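Iron and folic acid tablets in antenatal care: a record review and waiting-time study at the Sotside community clinic

Student project report, Public Health Practice unit
3 July 2019

Summary

The project looked at how often iron and folic acid tablets were handed out at antenatal visits to the Sotside clinic, and whether the length of the visit had any bearing on it. Clinic registers were read for one full year and a short timing exercise was carried out in May. Tablets were recorded as supplied at 69 per cent of visits. The main gap was at first visits, where the register was often filled in before the woman reached the dispensary window. A change to the order of the visit is proposed.

Background

Sotside clinic serves the town and the farming settlements along the Lockyer road. It runs an antenatal session on two mornings a week. Women are weighed, have their blood pressure taken, see the midwife, and then collect tablets from the dispensary. Stock comes from the Lockyer district store once a month. Staff had told an earlier student group that tablets were always offered, but the district return showed fewer packets leaving the shelf than the number of visits would suggest. The two figures had not been compared line by line.

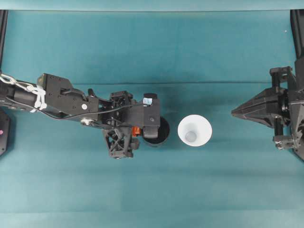 METHODS

Register review

All antenatal entries for the 12 months to the end of May were copied by hand onto a data sheet, without names. This gave 2834 visits. For each visit the sheet held the visit number, the week of pregnancy, whether a blood test result was written down, and whether the tablet column was ticked, crossed or blank. A blank was treated as not supplied. Entries with no week of pregnancy were kept in the total but left out of the analysis by stage.

Timing exercise

A sample of 40 women was followed from the front desk to the gate with their consent. Times were noted at the desk, the scales, the midwife's door and the dispensary window. The exercise was limited to women on a second or later visit, as first visits include a long interview and would have needed a separate form.

Stock check

Monthly opening and closing balances were taken from the dispensary stock card and set against the register. Deliveries were checked against the delivery notes where these had been kept.

RESULTS

The tablet column was ticked at 69 per cent of visits. Coverage was lowest at the first visit and rose at the second, then stayed level until the last month of pregnancy, when it fell slightly. Blank entries were far more common than crosses. There was no clear difference between the two clinic mornings.

The stock card showed 3 months in which the balance reached zero before the next delivery. Coverage dropped in each of them, but these months do not explain the whole shortfall – first-visit coverage was also low when the shelf was full.

In the timing exercise the longest wait was at the midwife's door. Waits at the dispensary window were up to 40 minutes, mostly when the dispenser was also covering the general outpatient queue. Several women left the line before being served. Their register entries had already been ticked by the midwife, so the true rate of supply is probably lower than the register shows. 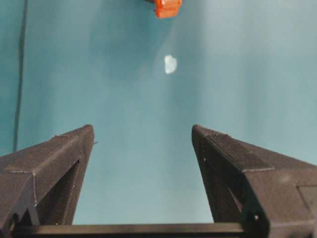
K. Prindetti

DISCUSSION

The register records an intention to supply. The entry is made in the midwife's room and the packet is handed over later, at a different counter. Errors can therefore run both ways: a tick where the woman went home without tablets, and a blank where she received them but the book was closed. The stock card suggests the first error is the larger, although breakages and loans to other clinics were not always written down.

The Voltura clinic, which is of similar size, keeps a small supply of packets in the midwife's room and signs for them each morning. Its records were not reviewed for this project and no comparison of coverage can be made. The method itself seems workable at Sotside, as the room has a locked cupboard and the daily number of packets is small.

Limitations

One reader copied the register, so copying errors could not be measured. The timing sample was small and covered a single month. Whether women took the tablets at home was outside the scope of the project.

Recommendations

Packets should be handed over in the midwife's room and the column ticked at that point. The monthly order to the Lockyer store should be based on expected visits, with a reserve equal to two weeks' use. The register column should have a separate mark for "out of stock". A repeat review of first-visit entries is suggested six months after any change.

The data sheet and the blank timing form are held by the unit office.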